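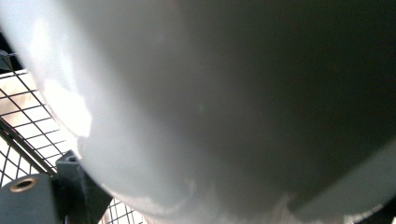 Hayley Bloxham asked, before the meeting had technically been called to order, whether the minutes from last time could be corrected to show that she did not "storm out" over the culvert. She had left to move her car. The chair (Trevor Bunting) called the meeting to order so that this could be discussed properly, and it was then discussed for longer than the culvert had been.

The minutes were amended to read "left." Approved as amended. Hayley abstained on principle and did not say which one.

Minutes of the Cundulgate Lane Road Association, summer meeting, held on the Bellamy porch. Present: Trevor Bunting (chair), Glenys Bellamy (host and owner of the only flat part of the lane), Hayley Bloxham, Catrin Gethin (minutes), Rehema Koech, and both dogs. The two households at the top sent word that they would go along with whatever was cheapest. The household at the bend sent nothing, as usual, and is presumed well.

1. The state of the lane

Trevor reported that he had walked all of it after the last rain and that it was worse than in the spring. Glenys said it was better than in the spring. They agreed that the spring had been a long time ago and that the part in front of the Gethin mailbox is terrible by any standard.

The main trouble is still the hill. Water comes down the left-hand rut, crosses over at the walnut tree, and leaves by way of Rehema's driveway, taking the gravel with it. Rehema said she now owns most of the road we bought last year and is willing to sell it back at a fair price. The chair thanked her for her patience. She said it was not patience.

It was noted that the delivery vans have started leaving packages at the foot of the hill, on the stump. Hayley would like people to stop calling it the post office in front of new neighbors, who have been sending things to it.

2. Gravel

Two quotes came in. Ebrahimi Gravel & Grading would regrade the bad stretch, 800 feet from the county road up to the walnut, put a crown on it, and lay new crushed stone, for $3,040. The other quote was from a man Trevor met at the dump. It was lower, it was written on a paint stirrer, and it did not mention the crown.

Discussion of the crown followed. For those reading at home: the middle of the road is supposed to be higher than the sides so the water runs off. Ours is the other way up. Catrin said this made it a creek. Trevor said a creek would have fewer complaints.

Glenys asked if the association had ever paid for a crown before. Trevor checked the folder and found that it had, twice. Glenys asked where they went. The folder does not say.

Rehema moved that we accept the Ebrahimi quote, on condition that the grading happens before the stone goes down and that somebody stands there and watches. Last time the stone went down first. Seconded by Hayley, who asked that it be recorded that she seconds things. Passed.

Trevor will stand there and watch. He was asked to do so without advising.

3. Who pays

Seven households share the lane and the agreement says they share the cost equally. It was written when there were fewer houses and everybody was on speaking terms. Every year someone points out that the people at the bottom use very little of the road and the people at the top use all of it, and every year we find that the person pointing this out lives at the bottom.

This year it was Glenys. She said she was only raising it. She drew a diagram on the back of the agenda in which each house pays by the foot. Under her plan she would owe enough for a decent lunch and the top two houses would need to refinance. Trevor said he admired the drawing.

Hayley asked whether trips should count as well as feet, given that some households have teenagers. Catrin, speaking as a household with a teenager, said she would be happy to count trips if we were also going to count contractors' trucks, of which the Bloxham kitchen had a full season. Hayley said the kitchen is finished. Catrin said she was glad to hear it.

After this the equal split was found to be acceptable. Shares are due before the stone is delivered. Checks to Trevor. He does not want cash in the mailbox again, particularly not in a bread bag.

4. The culvert

The pipe under the lane by the walnut is crushed at the downhill end. Everyone agrees on this. We do not agree on who crushed it, and the chair ruled that we were not going to go into that with the dogs asleep.

Options as they stand:

Leave it. Free, and has been the policy for some time.

Dig out the end and cut off the bad section. Ebrahimi said they could look at it while the machine is here, but would not put a price on it without seeing inside. Trevor has seen inside. He said it was mostly leaves, and something that moved.

Replace the whole pipe with a wider one. Rehema favors this, having the most to gain. She said a wider pipe would put the water in the ditch, where it was headed in the first place. Nobody spoke against the ditch.

Agreed to ask for a price on the second option and a price on the third, and to decide by email. Catrin asked that "decide by email" not turn into what happened in January, when a simple question on plowing became forty replies and a recipe. Trevor will send one message. People will answer it with the letter of the option they want and no other text. Glenys asked what letters. The options were not lettered. Trevor will number them.

5. Speed

The sign at the bottom says 15. Trevor made it himself and it is a good sign. Opinions on how it is being obeyed were sought, and every person present reported driving under it and being passed by somebody else on the porch.

Rehema would like a speed bump. It was pointed out that the lane has many. She said she meant one placed on purpose. Glenys felt that a bump on gravel would last until the first plow, and offered the story of the one they tried over in Condstead, which ended up in a hayfield. No motion.

Hayley offered to put out a chair with a sweater on it, since people slow down for what they take to be a person sitting by the road. This had some support. Left to her discretion.

6. Plowing

The Susodley outfit that plowed for us last winter has said it will come again at the same rate if we mark the edges. Last winter we did not mark the edges and they plowed part of Glenys's lawn into a neat roll. She has kept the roll. She said it took quite well along the fence and she is not asking for anything.

Stakes to be put in before the ground freezes. Catrin has stakes. Trevor has a mallet. They live across from each other and it was felt that something could be worked out.

The question of how deep the snow should be before we call was put off, as it is every summer, on the grounds that it is hard to picture.

7. Brush and branches

The limb hanging over the bend is now low enough to take off a roof rack. We know this from Rehema's roof rack. It hangs from a tree that belongs to the household that sent nothing. Glenys will go and knock, with zucchini. If there is no answer she is to leave the zucchini anyway and Trevor will cut the limb back to the property line.

There was a short exchange on where the property line is. Trevor will cut it back to where it looks right.

8. Other business

Catrin asked to be relieved of the minutes, having taken them for three meetings, and noted that the agreement calls for the job to rotate. The chair asked for names. The dogs woke up at this point and had to be seen to. Catrin will take the minutes at the next meeting.

Hayley asked that the next meeting not be on the porch, as it is uphill from where she parks. Glenys asked if she would like to host. Hayley said she would look at her calendar.

Rehema asked for a copy of the agreement, never having been given one. Trevor has the original. It is in the folder, apart from page two.

Meeting closed when the lemonade ran out. Next meeting after the grading is done, or after it should have been.

C.G.

Last updated: 8/27/24

Comments

Trevor B.
Thanks Catrin. One small fix, the quote from the man at the dump was on a paint stirrer AND he followed up by phone. I don't want people thinking we didn't give him a fair hearing.

topofthehill
Sorry we missed it. Fine with the equal split. Would someone explain the part where we refinance?

Glenys
Knocked at the bend. They were very nice and had no idea there was an association. They would like to see the folder. They don't care for zucchini.

Hayley Bloxham
It says I seconded one thing. I also seconded the motion on the stakes.

Catrin G.
There wasn't a motion on the stakes, Hayley.

Hayley Bloxham
Then I'd like to make one.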